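Chapter 8
Sorting and Storing Small Goods

Learning outcomes

By the end of this chapter the student should be able to:
explain the difference between sorting, grading and storing;
choose a suitable container for a given group of goods;
set out a work surface before sorting begins;
keep a simple record of what has been placed where.

Key terms: container, category, grade, holding area, rim, sorting rule, working surface

8.1 Introduction

Most work in a kitchen, shop or store room involves putting like with like. Fruit is separated from vegetables, ripe goods from unripe, items for today from items for later in the week. The task is so familiar that it is seldom taught, and new members of staff are often left to copy whoever is standing next to them. The result is a store in which each shelf follows a different rule.

Chapter 7 dealt with the receipt and checking of deliveries. The present chapter takes up the work at the point where the goods have been accepted and must be given a place. It is concerned with small goods only, meaning those which can be lifted in one hand and weigh no more than 750 grams. Sacks, crates and other heavy loads are treated in Chapter 11.

8.2 The sorting rule

A sorting rule is a short statement that tells the worker which container an item belongs in. It should be possible to apply the rule by looking at the item once. "Green items in the dark basket, all others in the light basket" is a good rule. "Best items in the first basket" is a poor one, as two workers may not agree on what is best.

The rule must be settled before the first item is moved. Where it is changed part of the way through, the containers already filled should be emptied and the work begun again. Students sometimes find this wasteful, but a basket sorted under two rules has to be checked piece by piece later on, usually at a busier time.

In the Floritz case study, which runs through this part of the book, a small grocer handles 23 kinds of fruit and vegetable over the year. Only a few are in the shop at once. The grocer first used a separate container for each kind and soon ran out of shelf space. In February the system was reduced to four broad categories, and the time spent on the morning sort fell to about half an hour.

8.3 Choosing containers

Baskets remain in wide use for small goods. They are light, they allow some air to pass, and they can be told apart at a glance if they differ in colour. Depth matters as much as width. A deep basket holds more but hides its contents - soft fruit at the bottom may be bruised before it is noticed. A shallow basket with sloping sides shows everything in it and is easier to empty.
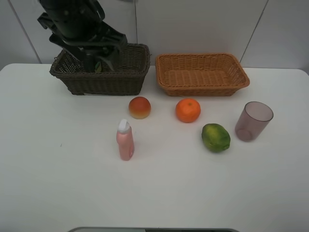 Part 2: Storage and Handling | 23

Figure 8.1 Two wicker baskets at the back of a white table. The tan basket is shallower than the dark one and is empty.

Containers should stand side by side at the back of the working surface, with a small gap between them. The goods are spread in front, where each can be picked up without disturbing its neighbours. This open space is the holding area. It should not be used for labels, cloths or paperwork during the sort.

8.4 Before you read on

Consider a cupboard or shelf that you use every day. Write down the rule by which its contents appear to be arranged, then ask another person who uses it to do the same. Keep both answers, which will be needed for Activity 8A at the end of section 8.5.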